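Masness Cell Preview: Open Day Booking

The Masness Cell Preview is what you come to see at the Flustbridge showroom before you sign anything. It is a rehearsal in software of an arm doing a job in a room, run live on a large screen, with one of our people at the controls and coffee of a standard we are working on. You pay nothing for the day. You do have to sit on the chairs.

Why a simulation and no arm on the floor? Because an arm on the floor does the one thing it was set up to do the night before, and everyone claps. In the simulation you can ask us to move the table. People do ask, and then they ask us to move it back.

What the day includes

The session runs 40 minutes and takes up to 8 visitors. We load a furnished room, put an arm in it and work among household clutter, the sort of stuff that lives on a real table when a customer isn't coming. You choose what gets attempted. We have a list of suggestions for groups who go quiet, and most groups go quiet.

You can switch between a view of the whole room and one from close in at the gripper. Visitors tend to prefer the first. Engineers prefer the second and will stand in front of everyone else to get it.

After the session there is time for questions, including the one about price. The Cell Preview license is $2,269 per seat, per year, and covers the room editor, the Tisetton object library and both views. It does not cover an arm. We mention this because a gentleman in September drove a van here.

What you should bring

A rough floor plan helps, and so does a short list of the things you want picked up. Measurements in inches are fine. If your items are odd shapes, bring them along and we'll find the nearest match in the library, which runs heavily to kitchens and hand tools for reasons lost to history. Please don't bring anything that leaks.

What you need to run it afterward

A desktop computer with a recent graphics card, a screen bigger than you think, and somebody in the building who likes reading manuals. Laptops will run it in the way that a bicycle will tow a boat. Saved rooms from the open day can be taken home on a drive and opened in the 7-day trial.

Getting here

Flustbridge showroom, Desjardins Building, second floor. Use the side entrance, as the front one is handsome and locked. Parking is behind the building. The elevator is slow but has never yet failed to arrive.

Groups from schools and colleges are welcome in the mornings. Afternoons are kept for trade visitors, who ask shorter questions and eat more.

To book, send us your preferred week and the size of your party. We confirm by email. If you haven't heard from us, look in your junk folder, where our confirmations seem to feel at home.
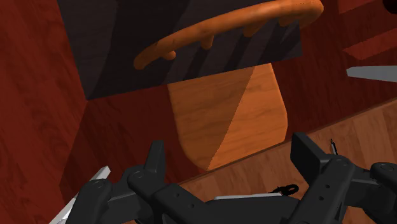 Close in at the gripper, then the whole room.
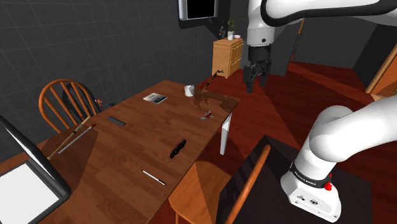
Page last changed: 2020-01-20

Related items
Masness Room Editor, single seat
Tisetton Object Library: Kitchen and Hand Tools
Masness Cell Preview, classroom license
Flustbridge showroom hours and parking

This site uses cookies to remember your basket and your language. By continuing to browse you accept them. Cookie settings

Contact | Terms of sale | © 2020 Masness | Back to top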